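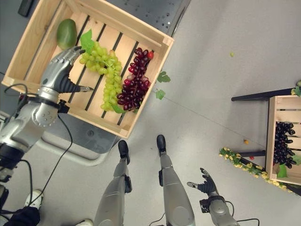 Kunstobst, eine Bestandsaufnahme

Es gibt Menschen, die besitzen Silber. Ich besitze Trauben aus Plastik. Helle und dunkle, dazu eine Mango, die seit Jahren kurz vor der Reife steht, und ein kleines rotes Ding, über dessen Identität sich in unserem Haushalt zwei Lager gebildet haben. Ich sage Kirschtomate. Jhosep sagt Radieschen ohne Blatt und begründet das nicht weiter.

Angefangen hat es mit dem Schaufenster in Jaltow. Linnea Solberg hatte dort 3 Sommer lang einen Laden für Wein und eingelegte Dinge, und weil echtes Obst im Südfenster ungefähr bis zum Mittag hält, kaufte sie unechtes. Als sie den Laden aufgab, durfte man sich etwas mitnehmen. Die Vernünftigen nahmen Gläser, ganz Schlaue die Leiter. Ich stand mit den Kisten da und hatte das Gefühl, ein Geschäft gemacht zu haben.

Die Kisten sind übrigens das Beste daran. Helles Kiefernholz, Lattenboden, an den Ecken sieht man das Stirnholz. So etwas kostet im Dekoladen inzwischen Geld, sobald jemand »Landgut« draufstempelt. Auf meinen steht nichts, was ich als Zeichen von Charakter werte. Der Lattenboden hat allerdings einen Nachteil, den man erst bemerkt, wenn man eine solche Kiste anhebt: Alles, was kleiner ist als die Ritze, verabschiedet sich nach unten. Bei echtem Obst wäre das Dreck. Bei künstlichem ist es Bestand.

Womit ich bei den Blättern wäre. Kunsttrauben werden grundsätzlich mit Blättern geliefert, vermutlich damit man sie nicht für Murmeln hält. Diese Blätter sind angesteckt, und das Angesteckte hat eine natürliche Neigung zur Freiheit. An den hellen Trauben hält sich oben noch ein ordentliches, und unten klemmt ein kleines zweites. Zwei weitere grüne liegen auf dem Fußboden und tun so, als wäre Herbst. Dazu ein Krümel in Gelbgrün, ein orangefarbenes Perlchen und etwas Rotes, das einmal zu etwas gehört haben muss. Ich habe eine Untertasse für solche Funde. Sie sieht aus wie das Frühstück eines sehr kleinen, sehr kranken Vogels.

Im Juni wollte ich das alles sortieren, und zwar endgültig. Der Plan war einfach: helle Kiste für Obst, andere Kiste für den Rest. Er scheiterte an der Frage, was Obst ist. Wenn die Tomate eine Tomate ist, gehört sie botanisch dazu und kulinarisch nicht. Ist sie ein Radieschen, gehört sie nirgendwohin und liegt trotzdem oben neben den dunklen Trauben, wo sie sich offensichtlich wohlfühlt. Hanan Kassab, die auf einen Kaffee vorbeikam und zwei Stunden blieb, schlug vor, nach Farbe zu gehen. Dann lägen Mango und helle Trauben zusammen, und das sähe aus wie Salat. Wir haben es probiert. Es sah aus wie Salat.

Jetzt liegen die beiden Trauben nebeneinander, schräg und parallel, als hätten sie einen Termin. Die Mango hat ihre Ecke. Ich habe das nach dem zehnten Umräumen so gelassen, und jeder, der es anfasst, bekommt von mir einen Blick.

Ein Wort zur Qualität, falls hier jemand mitliest, der ebenfalls überlegt, unverderblich zu werden. Die hellen Trauben sind gut. Aus zwei Metern würde ich zugreifen, aus einem Meter auch noch, wenn ich Hunger hätte. Die dunklen sind länglich und glänzen wie frisch lackiert, was bei Trauben etwas Verdächtiges hat, bei Schuhen wäre es ein Kompliment. Die Mango ist die beste Arbeit von allen. Sie hat einen leichten gelblichen Schimmer, ganz zurückhaltend, da hat sich jemand Mühe gegeben. Genalyn, die mit Mangos aufgewachsen ist und sonst kein gutes Haar an unserem Supermarkt lässt, hat sie in die Hand genommen, daran gedrückt und gesagt, so hart seien die aus Zudorberg auch.

Staub ist ein Thema. Mit dem Tuch kommt man zwischen die Beeren nicht hinein, mit dem Pinsel schon, aber dann steht man da, erwachsen, und pinselt Trauben. Ein lauwarmes Bad mit einem Spritzer Spülmittel geht schneller. Danach auf ein Handtuch legen, Stiel nach oben, über Nacht. Die Blätter vorher abziehen, sonst hat man ein grünes Sieb. Föhnen habe ich einmal versucht und rate ab, der Geruch hielt sich länger als die Trauben nass gewesen wären.

Und wozu das Ganze? Die Frage kommt von meiner Mutter und in größeren Abständen von mir selbst. Bei einem Geburtstag lag die ganze Sammlung auf dem Büfett zwischen Käse und Brot, und Gyu-bin Son hat eine der hellen Beeren tatsächlich im Mund gehabt, sehr kurz und mit Würde. Seither frage ich bei Einladungen nicht mehr, ob jemand Allergien hat, ich sage nur: links echt, rechts Linnea.

Linnea hat sich neulich gemeldet. Sie habe im Keller noch eine Tüte gefunden, Zitronen, glaube sie, und vielleicht ein halbes Brot. Ob ich Verwendung hätte. Ich habe zurückgeschrieben, ich müsse erst mit Jhosep reden, und bin dann eine Kiste suchen gegangen.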